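Search handouts Go
Share 23 Comments 0

Tundstead Evening Courses
Managing a Household, Handout 16: Small Packaged Goods
Instructor: Rongrong Yuan
24 June 2024

Read this before class and bring it with you. We covered drawers and shelves in January. This unit is on the small things that end up in a bathroom cabinet, a purse or a glove box: tissues, wipes, tubes, soap, sample sizes. They are cheap and easy to lose, and most homes own more of them than they think.

1. Clear a surface first

Work on a table, never inside the cabinet. Take everything out and set it down in one loose group. Leave bare tabletop on at least one side so you have somewhere to move things to.
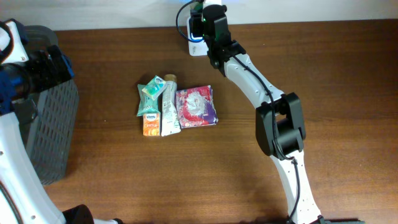
Fig. 1. Small packaged items in a loose group on the tabletop.

Do not start lining things up yet. Look at the group and say what each item is for. If two people share the cabinet, do this part together. An item that neither of you can name a use for goes in the "decide later" pile.

2. Bags and soft wrappers

Soft plastic is the hardest packaging to store. It slides, it won't stand up, and the wording disappears into the creases. Pull the plastic flat before you try to read it. Check for directions, warnings and a use-by date if there is one. Products sold to deal with odor or germs often have the safety wording in the smallest type on the bag.

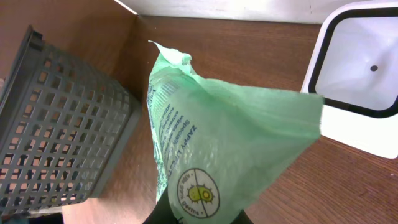
Press the air out of any open bag, fold the top over twice and clip it. Twisting is quicker but the twist works loose. If the bag has torn, move the contents only when you can keep the label with them — cut it off and tape it to the new container.

3. Cloths and other fabric

Fabric goes in its own pile. Hold each piece up by one edge and let it hang so you can check it for stains, thin spots and loose hems. A busy pattern hides marks well, so turn it over and check the back too.

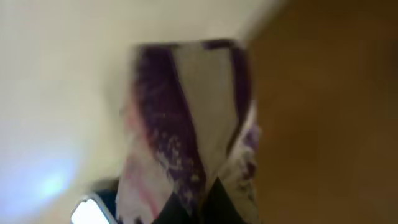
Fold in thirds lengthwise, then in half. Anything that will share a container with tubes or wipes should sit on top, or in a separate bag. Nipon Rojanasak's group last term kept theirs in a shoebox with a cardboard divider and that worked fine.

4. Sort by use

Put tissues and wipes side by side, since people reach for them at the same moments. Tubes lie flat with the caps all pointing one way. Boxes go at the edge of the group, where they stop the softer packs from sliding. Overlapping is all right for now.

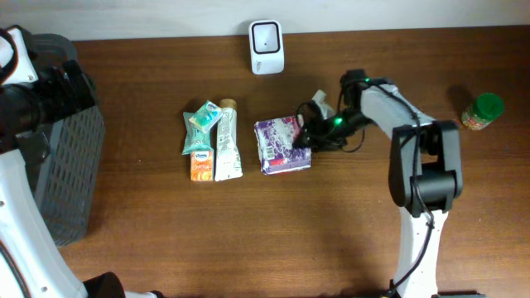
5. For next class

Sort one cabinet or one bag at home. Allow 20 minutes. Write down what you found, what you kept and where each group is stored now. Half a page is enough.

Bring an empty container with a lid. Room 28, same time as usual.

Contact the course office | © Tundstead Evening Courses | Back to top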